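社团厨房组操作提示:吐司工位

适用范围:Stumari 机器人社团厨房组,参加 Madska 学生家务赛的全部成员。新队员上工位前先通读一遍,老队员每学期开始时重读“手部清洁”和“断电”两节。

一、台面

台面选白色。白底上碎屑和线缆容易分辨,头部相机的曝光也稳定。缺点是划痕和灰印明显,长时间使用后阴影边缘与污渍在图像里不好区分,每次训练前用拧干的布擦一遍,再用干布收水。不要用含蜡的清洁剂,反光会让托盘边缘检测失效。

如果铺布,四角必须用夹子固定。布面起褶会改变托盘的高度,手指从侧面插入盘底时容易顶空。去年初赛有两次失败记录,原因都写着“布移位”。

托盘用深色、圆角、带凸边的那种。凸边给手指一个可以钩住的位置,圆角在碰撞时不会卡进指节。托盘放在烤面包机一侧,斜放也可以,但两者不要贴死,至少留出一根手指的宽度。

二、烤面包机

1. 只用双槽、机身外壳为哑光的型号。亮面外壳会映出手的倒影,抓取点会漂。
2. 电源线从机器背后走,直接越过台面远端垂下,不得横穿两只手的工作区。
3. 调试期间一律只放一片面包。第二个槽留空,便于观察加热丝状态。
4. 面包选偏硬的切片,软片被指尖捏住时会变形,弹起后高度也不一致。
5. 接屑盘每训练 15 次倒一次。碎屑堆积会冒烟,实验楼的烟感很灵敏。
6. 机身通电时,手指不得低于槽口平面。程序里的安全高度由 Tomos Kneath 维护,改动前先在群里说明。

三、手部清洁

指尖垫的纹理容易藏粉屑,摩擦系数随之下降,表现为夹住后缓慢下滑。很多人以为是夹持力不够,去调大电流,结果把面包捏碎。正确顺序是先清洁,再标定,最后才考虑力的参数。

清洁用软毛刷,沿纹理方向刷,再用低粘度的粘毛滚筒过一遍。不要用酒精擦指尖垫,多次擦拭后表面会发硬。连杆和螺钉部位用气吹,不用湿布。掌壳上的接缝只能干刷。
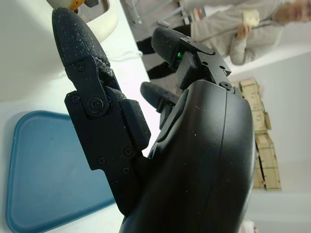 Frida Nørgaard 在这一节下面留言:粘毛滚筒我试过,胶会留在垫子上,三四天以后反而更粘灰。我们组现在改用半干的化妆海绵,按压,不来回擦,然后晾一刻钟再上电。另外建议把“清洁后空抓 2 次”写进流程,能看出垫子有没有装歪。

空抓已采纳,见第五节。海绵的做法列为备选,各组自行比较,把结果记到共享表里,写清滚筒的牌号和使用次数,否则无法判断是方法的问题还是耗材的问题。

四、螺钉与指示灯

标定漂移的第二大来源是关节螺钉松动。Bjartur Þrastardóttir 统计过上学期的维修单,超过 3000 次开合之后,中间关节的转轴螺钉需要复紧。复紧时用力矩扳手,不要凭手感。拧紧后手指应能在断电状态下自由回落,如果停在半途,说明压得过死,退回一点重新来。

复紧顺序从指尖向掌部推进。安装支架上的螺钉最后处理,它决定整根手指的朝向,先动它会让前面的工作作废。拆支架前用铅笔画对位线,装回时对齐再上力。

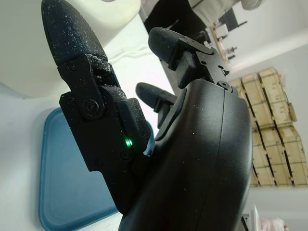

换垫子和复紧都要登记,登记表挂在工具柜内侧,内容包括左右手、指号、操作人、当天做过的训练项目。只写“已检查”的条目会被退回。复查的人按表逐项看:转轴大螺钉和旁边的小六角螺钉是两个条目,不要合并;手指根部窄缝里的绿色指示灯单独一栏,填亮或不亮;指垫和掌壳上像现在这样沾着白色粉屑的,填“待清洁”,清完再改。灯不亮时先查腕部接头,再查通信线,不要直接重启整机。重启会清掉当次日志,之后很难追溯。

五、一次完整训练的顺序

擦台面,摆托盘,确认电源线走向。
双手回到初始位,左右手都悬在台面上方,掌心朝内。
清洁指垫,空抓 2 次。
放入一片面包,人手操作,操作人退开后报“清”。
由另一人确认急停按钮在手边,再下压拨杆。
加热时间统一设为 90 秒,各组不得自行更改,否则成绩无法横向比较。
弹起后等待,面包表面温度回落再夹取。
夹取点选在面包上缘正中,向托盘一侧平移,放下时先松外侧手指。
训练结束,拔插头,清碎屑,登记。

Lerato Van Wyk 提醒过,报“清”这一步经常被省略,尤其在傍晚赶进度的时候。省略一次,当次训练作废,记录照样上传,备注写明原因。

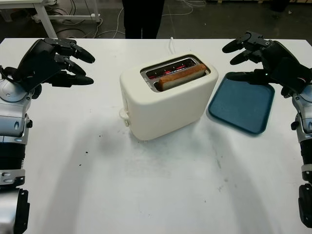 等待时间的长短由各组自己定,但写进程序后要固定下来,不要靠现场目测。目测的结果因人而异,换一个操作人,夹取高度就会差出一截。Govasar 组的做法是在程序里加一个检查点:手指到位后停住,操作人按键才继续。这样每次多花一点时间,但失败时能分清是感知出错还是运动出错。

六、断电与收尾

拔插头之前先停程序,再断手臂电源。顺序反了,手指会失去保持力,夹着的东西会掉下来。烤面包机冷却前不收纳,不盖布。地面线缆收在桌下,卷成大圈,不要打折。靠墙堆放的箱子不得占用通道,也不得挡住配电箱。

掉在地上的碎屑当场扫掉,踩碎以后会被带到轮子和线槽里。烤过的面包不留过夜,也不食用,统一装袋丢弃。

耗材(指垫、毛刷、滚筒)由 Vibeke Thorlacius 统一采购,六月前把需求报给她。Guthrie 工坊的力矩扳手可以借用,当天归还,归还时把刻度调回最低。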